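Packing and Mailing Small Breakables from Home
Household Tips > Storage and Moving
By Fiona Munro
Friday, August 7, 2020

Most breakage in the mail comes from things moving inside the box. A parcel gets dropped, tipped and stacked under heavier parcels, and whatever has room to slide will slide. The tips below are for ordinary household items: mugs, picture frames, glasses, small lamps, jars of jam. Furniture and electronics with screens are covered on their own pages.

Choosing a box

Use a box with stiff walls and all its flaps. Press a thumb into the middle of one side. If the board gives easily and stays dented, put it in the recycling. Boxes that have been stored in a damp garage go soft at the corners first, so check there.

There should be 2 inches of space on every side of the item once it is wrapped. More than that and you will spend a lot on filler. Less, and a knock on the outside goes straight through.

Grocery store boxes are fine for moving across town by car. I don't mail anything in them. Many have hand holes and open seams, and produce boxes often smell of onions.

Old labels

Peel them off or cover them completely. A hair dryer on the warm setting loosens most of them in under a minute. A black marker over the barcode also works, but go over it twice and look at it under a lamp, as the lines can show through the ink. Take off any hazard stickers left from the first shipment too.

Lining and filling

Line the bottom first, then the sides, then put the item in, then fill. People tend to put the item in and stuff paper around it, which leaves nothing underneath.

Bubble wrap goes with the bubbles facing the item. For a single cup, one layer around the outside and a twist of paper inside the bowl of the cup is enough. Wrap the handle separately with a strip of paper before the bubble wrap goes on. Handles break more often than rims in my experience.

Crumpled newspaper is good filler but it settles. Pack it tighter than seems necessary, leave the box overnight, and top it up before taping. Newsprint also rubs off on unglazed pottery and white linen, so put plain paper next to those.

Clothing works if you are sending it anyway. Towels are heavy and will cost you more in postage than paper would.

The shake test

Close the flaps without taping and hold them down. Tip the box from side to side. If you hear or feel anything move, open it and add more. Do this again after taping. It is annoying to cut the tape and start over, but cheaper than replacing a bowl.

Tape

Use plastic packing tape, the wide kind. Masking tape and household clear tape let go in the heat. Duct tape does not hold on dusty cardboard as well as people think.

Run one strip along the center seam, top and bottom, and let it go a few inches down each side. Then one strip across each open edge, so the tape makes the shape of an H. String and brown paper wrapping catch on sorting belts, and many carriers will refuse them.

If you lose the end of the roll, fold the last half inch under next time, or stick a bread bag clip to it. I keep the dispenser on a nail inside the closet door.

Liquids and jars

Put a square of plastic wrap over the mouth of the jar and screw the lid on over it. Stand the jar in a zip bag, press the air out, and put that in a second bag. Leave jam for 24 hours after it has sealed before you pack it. In hot weather, mail early in the week so the box does not sit in a warehouse over Sunday.

Small rigid cases

Anything that came with its own hard case should go in it. Eyeglasses, drill bits, watches, hearing aids. The case still needs padding around it, and a rubber band around the case stops the lid from popping open. Fold a lens cloth between the lenses and the lid if the fit is loose.

Paperwork

Write both addresses on a card and put it inside the box on top of the filler before closing. If the outside label comes off, the card is the only way the parcel gets home. For anything valuable, take down what is in the box and what it would cost to replace, and keep the receipt until the other person has opened it.

Saving materials

I flatten good boxes and keep no more than 5 of them behind the washer – past that they become a fire risk and a home for spiders. Bubble wrap rolls up and goes in a pillowcase on the closet shelf. Throw out any that has gone flat or sticky. Holiday mailing gets expensive and stores run out of the middle sizes, so start putting boxes aside in September.

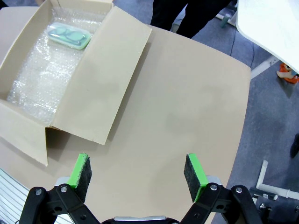 When a parcel comes to you, open it with a short blade and cut only as deep as the tape. Take the filler out by hand and feel through it before it goes in the trash. Small lids and spare screws end up in there.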